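March 27, 2020. Demo bench, run-through for the October open day. Kubiak arm, Sollell controller, log 372.

Task is the one we want visitors to see first: pick up the pink toy car from the blue-gray mat and put it in the wicker basket. Open-hand approach from the right, thumb low.
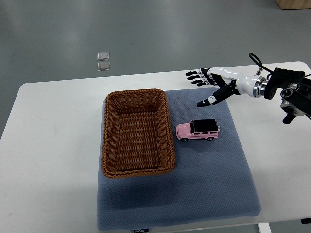
Cekel asked whether people at the back will follow any of it, as the car is so small, and would like a screen on the wall. Fair point – will ask Zesau for a price.

Grip force setting left at 190 for now. The car has to stay level on the way across or it catches the braided rim.

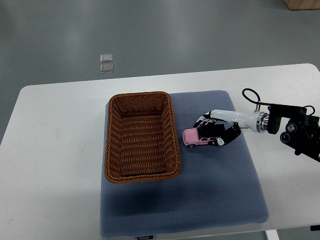 Still to do: rope line on the floor, spare fuses, shorter talk. Log saved under 948.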